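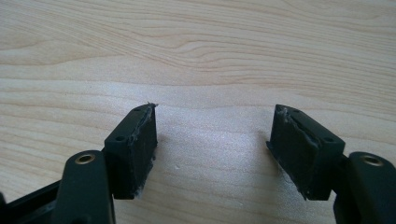

Crisóforo Barrera
Furniture and Fittings Inspector, Fanddale Reading Rooms

Print this page | E-mail this page

TABLE CHECK, ROOM 4
Date of check: 07/10/2022
Table number: 276
Checked with: Dario Marchetti (Alvarado building)

1. Top surface, seen and felt by hand
Pass. The wood is pale and I passed my palm over all of it, in the direction of the grain and then across. I did not catch any splinter. Please continue to do both directions, across is where you feel them.

2. Top cleared before check
Pass. Lamps and book rests were put on the trolley. They go back only when the sheet is signed.

3. Edges and corners
Pass with comment. One corner on the window side is a little sharp for a room which children also use. I rubbed it with fine paper. To look at again in the next round.

4. Stability
Fail, then corrected. The table moved when Dario leaned on the short side. One bolt under the top was loose by a full turn. Tightened, tested again with both of us leaning, no movement.

5. Feet and floor pads
Pass with comment. One pad is thinner than the others. The Dernholm pads we have in the store are the wrong size, so I did not change it. Order is written in the book.

6. Finish and cleaning product
Pass. Cleaners are using the Sikotance soap, one small cap to the bucket. Last year somebody used a stronger mix on table 476 and it became sticky for many days, so I ask every time now.

7. Space around the table
Pass. Chairs can be pulled out fully and the way to the door stays free.

8. Label under the top
Fail. The number is there but the inspection sticker is missing. New one to be printed.

Time used: 20 minutes, with the bolt.

Open points: 3, 5 and 8. The table may be used in the meantime. If it starts to move again, please take it out of the room and tell me the same day.

C. Barrera

This website uses cookies to improve your visit. Accept | Settings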